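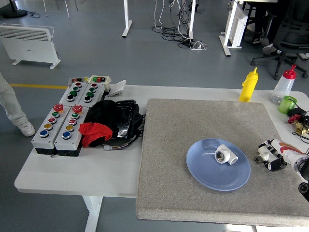 1 October 2024

Memory check on the Florberg handset, second unit. Mervin Hiebert wanted to know why the Floklow app keeps reloading when you switch away from it and come back. The first unit did the same thing in August, on the old firmware.

Setup: fresh reset, no SIM, Wi-Fi on, battery at 88 percent. System screen says 2 GB total. Free memory after boot and a short wait: 923 MB.

Opened six apps one after another, Floklow first, camera last. Went back to Floklow and it had to reload. Repeated with the camera left out and it came back where I had left it, same page, same scroll position. Tried both orders again after a restart, same results.

So the camera looks like the trigger. It takes a big block when it opens and the system closes whatever is oldest — usually Floklow, because we always open it first. I haven't tried opening Floklow in the middle. Should do that before writing anything up.

Gaétan Bergeron thinks the Campbell build handles this better. He may be right, but his numbers came from a phone with more memory, so I'm leaving them out of the table for now.

Side note: the log tool drops lines when the screen is off. Keep the screen on for the long runs.

To do:

- Floklow opened third, camera last
- same test on the Zurthorpe build
- ask Mervin which firmware the first unit has now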